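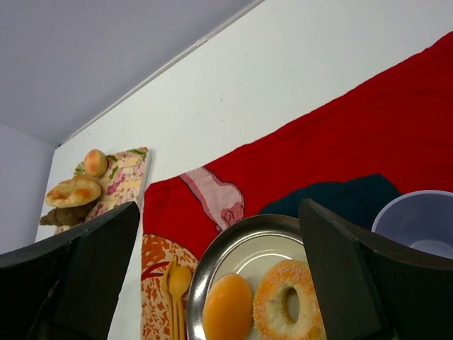

Dumlow Allotment & Growers' Club — Members' Forum — Kitchen Table

Topic: Broad beans, autumn or spring?

jadwiga_g
I put in two rows of autumn broad beans last year and I'm completely sold! First pods were ready weeks before anyone else's on our side, hardly any blackfly, and the plants were stocky little things that stood up to the wind. Is anyone else sowing in November?

plot17
Tried it twice, lost the lot to mice both times. I start mine in pots in February now and plant out when they're a hand high. Much less heartbreak.

Remigiusz P
Mice will find pots too, plot17! I lay holly clippings along the row and they leave it alone. Agree with Jadwiga on the blackfly — pinch out the tips once the first pods show and eat them with butter, they're gorgeous.

plot17
Holly did nothing for me except ruin a pair of gloves. And your end is up the slope. Down by the ditch the ground sits wet all winter and the seed just rots.

jadwiga_g
Fair point about the ditch, I hadn't thought of that. Which variety were you growing?

plot17
Whatever was in the shop. Green packet.

Annunziata
Please try saving your own seed, it's such a lovely job for a December evening! My mother's beans have come with me through three gardens. We eat the small ones raw with a hard salty cheese and the big ones get skinned and mashed with mint.

Remigiusz P
Skinned? Life's too short. The skins are the best bit.

Annunziata
On the small ones, yes. On the big ones you are chewing a raincoat.

jadwiga_g
Team Annunziata on this one, sorry Remigiusz. Could I swap you some garlic for a handful of seed?

Annunziata
Of course — I'm at the plot most mornings until 11, knock on the shed.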